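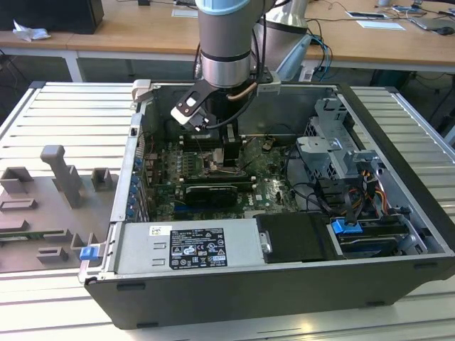 Kobzar disassembly recordings – open day set

README, last edited 2019-09-30

This folder holds recordings and notes from the March open day at the Plenditz workshop, where the Kobzar cell was shown working on desktop computers. It is meant for people who came through on the day and asked for the files, and for anyone at Trumness who has to run the same demonstration again. It isn't a benchmark and the runs weren't scored.

Contents

runs/ – one subfolder per run, 90 in all
fixtures/ – drawings for the parts plate, current revision only
notes/ – operator log, typed up from paper
visitor_questions.txt – as written on the cards at the door

Each run covers a single task on an open tower laid on its side. Tasks are named by the part they deal with: ram, cpu, gpu, drive. The ram runs are the most numerous, as they were the ones scheduled for the morning groups. A run is capped at 300 seconds and then closed by the operator, whatever state it's in. Closed runs carry the suffix _c in the folder name and should be left out if you only want complete ones.
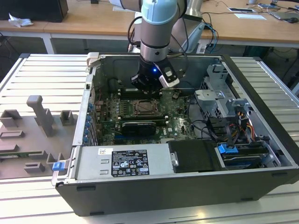 Can the recordings be played back without the Ollholm viewer?
Any ordinary video player will open the camera files. The viewer is only needed to line the video up with the joint positions, and the joint files are plain CSV if you'd rather do that yourself.

Camera views

There are fixed views of the bench and a close view from the wrist. The fixed views are the better choice for following the arm and the parts plate beside the tower. The wrist view is for the fingers, and much of it is filled by the gripper itself. Colour was not matched between cameras – the wrist camera runs a little cool, and we haven't corrected it.

Timestamps come from the cell controller. In 8 of the runs the wrist video starts late against the log. The offset is given in seconds in notes/offsets.csv, and the viewer applies it on loading. 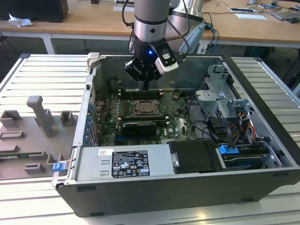
Trumness wrote back that the memory runs were the easiest to show to a group, and asked for the fixture drawings to be kept in the same archive as the video. That has been done. They also asked for a shorter set to use in a 10 minute talk. It's in runs/short and contains copies only, so don't add it to your totals.

Visitors were kept behind the tape while the arm was powered. The talk was given live at the bench and was not recorded. There is no audio in any of the files. 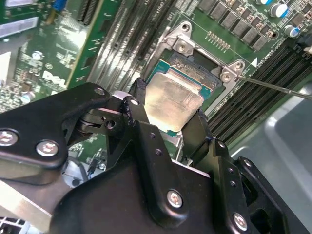

Known issues

The task label cpu covers both lifting the processor and lowering it over the socket. Check the operator log if the direction matters to you.

Part names in the log are not consistent. "Stick", "DIMM" and "module" all mean a memory module.

The parts plate drawing is the revision after the open day. Pocket spacing differs slightly from the plate used in the runs.

Use

Free to copy for teaching and for internal testing. Please credit the Plenditz workshop and keep this file with the data. Corrections to the log can be sent to the workshop address with the run number in the subject line.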